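The Can Is the Hard Part

I have been keeping a list of chores on the inside of a kitchen cabinet door since last May. It has two columns. The left column is things a machine in somebody's lab or warehouse has done while a person I trust was standing there. The right column is things I would pay money, this afternoon, to never do again. The columns still don't overlap much. But the left one has grown faster in the past year than I had any right to hope, and I'd like to make the case for being excited about it without pretending the laundry is about to fold itself.

Let me start with what works. If you can bolt the machine down, light the room evenly and decide in advance what shows up in front of it, you can have nearly anything you want. I worked for six years at Rillden, a plant that packs bathroom fittings, and by the end we had arms that put faucets into trays all day long. The faucets arrived facing the same way. The trays were identical. When a tray came in warped, the line stopped and one of us walked over and fixed it, and that was considered a good system, and it was!

Now take the same arm and ask it to clear a table after lunch. No two lunches are alike. Somebody has folded a napkin into a little boat. There's a glass with an inch of iced tea in it, a receipt stuck to a wet ring, a spoon lying half on and half off a plate. A ten-year-old can clear that table while complaining the whole time about having to do it. For most machines I have seen it is still a wall.

My favorite example of the problem is the soda can, and I've become a bore about it at dinners. Think about what you do when you pick one up. Before you touch it you have already guessed whether it's full, from the way it sits, from whether the tab is open, from who was drinking it. If you guessed wrong your arm jerks up an inch and you laugh. A full can is stiff and heavy and wants a firm hold. An empty one buckles if you hold it like a full one. One that has already been stepped on doesn't have a shape at all, or it has a new shape nobody has ever seen, and you pick it up anyway by whatever dent is handy.

So the question of whether machines can do chores comes down, for me, to where they are supposed to learn all that. You can't write it out. People tried for decades, very smart people, and they produced lovely programs that could stack blocks. What has changed is that the teams making progress stopped writing it out and started collecting it from us. A person puts on the claws, gives up the use of ten fingers, and does the chore the way the machine would have to do it. Then does it again. The markers on the claws let the software work out where each hand went, and all of that becomes something a machine can practice from.

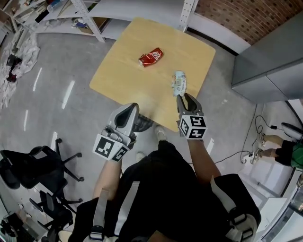 Mojtaba Ebrahimi thinks I am far too easily pleased by this. He wrote to me after an earlier column to say that recording a person's hands tells you what success looked like and very little about why, and that he would trade 500 clean demonstrations for 47 in which the person fumbled and had to recover. A machine trained on tidy examples, he said, is fine until the can rolls, and then it's like a tourist who has memorized one sentence. He also asked me to stop calling it learning until it could cope with a can it had already knocked over.

I've thought about that letter a good deal. He's right about the fumbles. When I tried a pair of hand-held claws myself, at an open house in Nullmont, what surprised me was how much of my ordinary skill was in the pads of my fingers, and how fast I found some other way to manage. I dropped a sponge twice. The third time I pinned it against the side of the sink and dragged it up the wall, a thing I have never done with a sponge in my life. If you had thrown out my two drops as bad data you would have lost the reason the third try looked the way it did.

Where I part with him is on the word. I don't think we need to hold the word back until the machine is graceful. My niece was learning to pour milk for the entire year in which she mostly poured it on the counter.

What I would like is for everybody to be more careful about the difference between a chore and a piece of a chore. Picking up a can is a piece. Clearing a table is a chore, and it includes deciding that the half-full glass belongs to somebody who is coming back. Loading a dishwasher is a chore, and it includes the argument about bowls. A demo video almost always shows a piece. There's nothing dishonest in that, pieces are how you get there, but you should watch it the way you'd listen to somebody play scales.

Shop floors are going to get there before kitchens, and I think people who only follow the home robots are missing the fun. Nazanin Kiani runs a repair business, called simply Kiani, that takes back worn hand tools and sends them out again rebuilt. Bins come in with drills, chargers, loose batteries and now and then somebody's lunch container. Sorting those bins is close to a household chore in all the ways that matter: the stuff is jumbled, it's dirty, and no two bins match. In the spring she let a small company set up a two-armed sorter on one bench, and she let me sit next to it for a morning with a coffee and a notebook.

It went through 300 items before lunch. Her best sorter, Davoud Azimi, did 525 on the next bench over and took a phone call in the middle. So he won, comfortably, and he was very pleasant about it. But I kept looking at what the machine did when it was stuck. It would take hold of a charger by the cord, lift, find that the cord was wrapped around something else, and put it down. Then it would come back from the other side. A few years ago it would have kept pulling until something broke or someone hit the red button. It had picked up, from somewhere in all those recorded hours of human hands, the habit of putting a thing down and trying again. I got goosebumps over a charger cord.

Davoud had his own view, which was that he would gladly give it the bins and keep the repairs. I believe him. He'd also like it to learn to sweep.

Money comes into this, of course. The sorter on that bench cost more than a year of anybody's wages there, and it needed a technician on the phone twice while I was watching. For a home the sums look worse. A family doesn't have 300 of anything to pick up before lunch (some mornings it feels that way). It has thirty different jobs that take four minutes each, scattered over three rooms with a dog in them. A machine that's good at one of those jobs saves you four minutes and takes up a closet. The home version only makes sense if it is decent at most of them, and "decent at most of them" is exactly the thing that can't be bolted down and lit evenly.

That's why I care so much about the dull end of the work, the sitting at a table with the claws on. It is slow and it must get tiresome. But breadth has to come from somewhere, and I don't see another place for it to come from yet. Tahmineh Sharifi, who has done plenty of these sessions, told me that after a few weeks she began noticing objects in her own apartment by how annoying they would be to grip. Plastic wrap was at the top. Pillowcases. A single sheet of paper lying flat. She said she had started to feel some respect for her own thumbs.

There is a small outfit called Remach that has been putting out its failed runs along with the good ones, and I wish more would. I spent a whole evening on their dish towel attempts. Towel grabbed by the middle, towel grabbed with the placemat under it, towel flung with real confidence onto the floor. Then a run where it caught one corner, gave the towel a little shake to see where the next corner was, and found it. I watched that one four times and called my husband in from the other room. He said it was slower than he was. I pointed out that he was not folding any towels at that moment.

My guesses, then, for anyone who wants to hold me to them. Mixed-bin sorting in ordinary workshops, soon, with a person nearby. Clearing and wiping a cafeteria table, where the trays are all alike and the mess is a familiar mess, not long after. Unloading a dishwasher at home, further out, and I'd bet on unloading well before loading. A fitted sheet I'm not going to guess at. I can't fold one either, and I have had two hands the whole time.

In the meantime I moved one item across on the cabinet door last week. "Put cans in recycling, incl. squashed" is now in the left column, in pencil. Abdelilah Gaber was there when it was done and he is hard to impress, so I'm counting it. He did say it took three tries on the flat one.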